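Poltham Repair and Tenants' Club
Minutes of the regular meeting, Thursday, May 18, 2023

Present: Kristaps Org (chair), Thaís Prado (minutes), Genivaldo Cordeiro, Emerson Portela, Washington Toledo, and members as signed in. The sign-in sheet has 23 names, one of them illegible and one of them a dog's.

Meeting opened at 7:04, four minutes after the advertised time and therefore a club record.

1. Minutes of the last meeting

Accepted with one correction. Emerson did not "agree to fix the back door." He agreed that the back door should be fixed. The door is still as it was.

2. Matters arising

The kettle has been replaced. The new one whistles at a pitch that Washington can't hear and everybody else can. He has offered to be in charge of tea.

The letter to the landlord about the stairwell lights was sent. A reply came thanking us for our interest in stairwell lights.

3. Can a machine do any of this yet?

This was the main item, carried over from November, when we ran out of time arguing about the title. The question as finally worded: "Whether the club should put any of its equipment money toward a machine that does chores, either in the shared laundry room or at the workshop bench, or wait."

Genivaldo spoke first, for the machines. He works at Miseck, where they have an arm on the small-parts line, and he has watched it for most of a year. His view is that people expect the wrong things of it. They want it to fold a fitted sheet, which he can't do either. What it does well is pick up the same part from the same tray and set it down in the same place until somebody turns it off. He would trust it with sorting screws tomorrow. He would not trust it with his cat.

Emerson asked what happens when the tray gets bumped. Genivaldo said that somebody goes over and un-bumps it. Emerson asked who. Genivaldo said that it was usually him. Emerson asked that this be minuted.

Thaís reported on the laundry room side. She had written to Wonderov, who sell a folding machine, and read out parts of their answer. It takes shirts, towels and pants, as long as each piece is clipped onto the front by hand, right side out, buttons done up, and facing the correct way. Kristaps remarked that by that point the shirt is more or less folded. There was some discussion of socks. Wonderov does not do socks. Wonderov describes socks as "on the roadmap."

Washington said he had gone in with an open mind and a bag of dirty dishes, and that neither had been much use. He had tried to find out whether anything on the market would scrub a pan and put it in the right cupboard. He found plenty of videos of this being done, most of them speeded up, and the slowest took longer than his lunch break. He noted that the cupboard was always open already and never had a colander in it.

The talk then turned to small things, meaning washers, beads, watch parts and the little bits that drop out of a toaster when you turn it over.

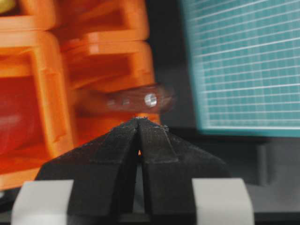 Genivaldo held that small things are where the question gets interesting. A gripper has no nerves and doesn't need its glasses. It can hold a crumb of something between its fingertips for as long as you like and never sneeze. Kristaps said that holding was one job and knowing what you were holding was another, and that half our bench trouble is with parts that all of us can pick up and none of us can name.

Emerson said his objection was to the setting up. On the bench nothing is where it was last week. Last month's repairs were a sewing machine, two lamps, a music box and something from Bang that we never did get open. A person walks up to that and says a bad word and starts. A machine has to be shown each one, and whoever is doing the showing could have had the lamp rewired. Several members nodded. One was asleep, and the chair ruled that his nod did not count.

Thaís asked whether it might be good practice to keep an eye on things anyway, given that the same was once said about dishwashers. Genivaldo thanked her. Washington pointed out that he still rinses everything before it goes in the dishwasher, so he would like to know who exactly is working for whom.

On money: the equipment fund stands at $304. Kristaps read the figure out twice for effect. It was agreed that this doesn't buy an arm. Genivaldo thought it might buy part of a secondhand one. Asked which part, he said he would look into it.

Moved by Emerson, seconded by Washington: that the club buy no chore machine this year, and that the laundry rota stay on paper. Carried, 8 in favor, 4 against, the rest looking at their phones.

Moved by Genivaldo, seconded by Thaís: that the subject come back in November, with a proper trial if he can arrange one. The trial chore to be sorting the mixed screw jar, which has defeated all of us. Carried without a vote on a general groan.

Action: Genivaldo to ask at Miseck about a visit. Emerson to stop adding to the screw jar in the meantime.

4. Laundry rota

Second floor and third floor have swapped Saturdays. Third floor says this was not agreed. Lint filters are to be emptied by the person who filled them. Thaís to put up a new notice, larger.

5. Any other business

Washington asked whether the vacuum in the hall closet is ours. It doesn't seem to be anyone's. It works better than ours, so it was decided not to ask further.

The owner of the blue casserole dish is asked once more to collect it.

Emerson was asked about the back door. He still agrees that it should be fixed.

Closed at 8:50. Chairs stacked by hand.

Minutes taken by Thaís Prado. Corrections to her before the next meeting, in writing, and not through her mother.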